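# Carb flooding after rebuild, where do I go next?

**oldpameck72**

Afternoon all. I've got a Pameck saloon that's been off the road for years and I've spent most of February trying to get it to run properly. I rebuilt the carb on the kitchen table with a kit from Gavent, put it all back together and it started on the third turn of the key! Very pleased with myself, as you can imagine. Then I smelt petrol.

It idles fine for a couple of minutes, then it gets lumpy and fuel starts weeping out of the top of the carb (down onto the manifold, so I switch off sharpish). I've had the lid off twice since. The float doesn't rattle, so I don't think there's petrol in it, and the needle valve is the new one from the kit.
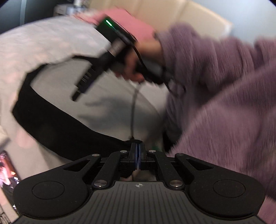
The fuel pump is also new. The old mechanical one had a split diaphragm and I couldn't find the right replacement, so I bought an electric one that was meant to suit "most classics". It's mounted in the boot next to the tank. The bill for pump, hose and carb kit came to 194 quid and I'd really rather not spend more until I know what I'm chasing. Is it the float height? The manual gives a figure but my copy has a coffee ring right over it.

**gasketgoo**

Float height, always is. Bend the tab down a bit and try again. Mine did the same and that cured it. Don't go mad with the pliers though.

**asevmont_estate**

I wouldn't touch the tab yet! I'd look at the pump first. You've changed two things at once there, and the electric pump is the one I'd be suspicious of. The old mechanical pumps on these push very gently, 3 psi at the most on mine, and a lot of the "most classics" ones shove out a good deal more than that. The needle valve just can't hold it back. The float's doing its job, the valve's doing its job, and the petrol pushes past the pair of them.

I went through exactly this with my Asevmont estate and bent the float tab so many times that it snapped off. Had to buy a second float. Don't be me.

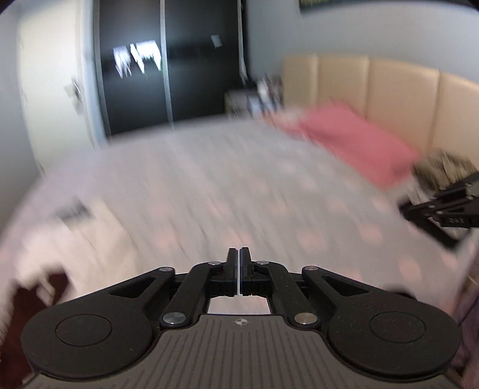 **Châu Road Classic Car Club · Technical Help Team**

So, what I'd do is borrow a pressure gauge (the club has one in the tool locker, put your name in the book) and tee it into the hose just before the carb. Do it outside with the engine cold, have an extinguisher handy, and use proper fuel hose clips, please, the worm drive ones chew the hose. Run it at idle and see what it says. If it's over 3 you need a regulator between pump and carb, set it low and creep up until it stops starving on a hill.

While you're at it, check you've got a cut-off on that electric pump. Mine runs through an oil pressure switch so that it stops if the engine does. A pump in the boot that carries on merrily after a bump is not something I'd want behind me.

If the pressure's fine, then yes, have a look at the float, but take the needle valve out first and blow through it. The seat washer under it matters as well. My kit came with 2 different thicknesses in the same bag, and if you've picked the wrong one the fuel level will be out however carefully you set everything else. I can't remember which goes with which carb, sorry, but measure the old one if you've still got it.

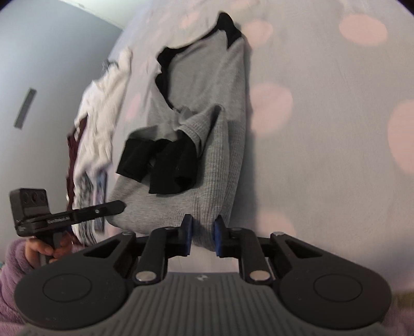
*Grey ribbed top with black trim*

**oldpameck72**

Ah. Two washers, yes. I used the thicker one on the grounds that it looked nicer. I've still got the old one in a jam jar somewhere so I'll dig it out and measure it.

I'll put my name down for the gauge too. There's no cut-off on the pump at all, it's just wired to the ignition, so that's going on the list before the car leaves the drive. It's only done 520 miles since the engine was rebuilt by the previous owner and I'd like to keep it in one piece. Does anyone know if the oil pressure switch needs to be a special type, or can I tee it in with the one for the warning light?

**asevmont_estate**

You want a three-terminal one. It has a feed from the starter circuit so the pump runs while you're cranking, then it swaps over once there's oil pressure. Keep the warning light switch as it is and tee the new one in beside it. Shout if you get stuck on the wiring, I drew mine out on the back of an envelope and I've still got it.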